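A Morning at the McKinnon Kitchen Open Day

In May I visited the open day of the McKinnon teaching kitchen in Flestska. I came by the early bus, and at the door there was already a line. The entrance cost 3 dollars, and with it you got a paper cup of soup and a small map of the building.

The first room was for storage. Chantal Gagnon showed us how they keep the vegetables before the lessons. Tomatoes do not go in the cold room, she told us, and peaches stay out until they are soft near the stem. I did not know this about tomatoes, and at home I have always done it wrong. She also explained that the kitchen received 3,811 kilos of produce last year, most of it from farms near Estus.

After the storage we went up to the sorting room, where I stayed the longest. 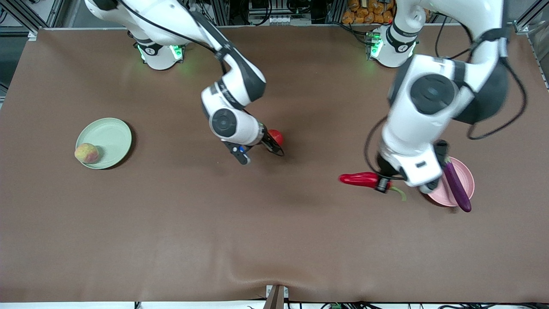 Report and photo: Darcy Poirier
Visits and Open Days

The sorting table is wide and brown, with plates in soft colors. A peach lay on the pale green one, yellow and orange and red all mixed in its skin, and the pink one had a long eggplant on it, a little too long for the plate. I liked very much the dark purple on the pink. There was also a small shiny tomato, and a red chili pepper with a curved green stem. A woman beside me wanted to know if this pepper is very hot, and the guide, Gordon McIntyre, answered that with long red ones you must taste the tip first.

He spoke then about eggplants. A good one feels heavy, and the skin comes back when you press it with the thumb. In his lessons they cut it thick, put salt, and wait twenty minutes. Some visitors did not agree about the salt, and we had a friendly discussion which made us late for the next room.

The last stop was the big kitchen on the ground floor. Here we were over 145 people by noon, and it was difficult to see the stoves. The soup was tomato with a little chili, quite good, but I had to wait long for it. There are only 2 benches in the yard, so most of us ate standing.

The next open day will be in autumn. Rhonda Lavoie at the front desk writes down the names of those who want a place.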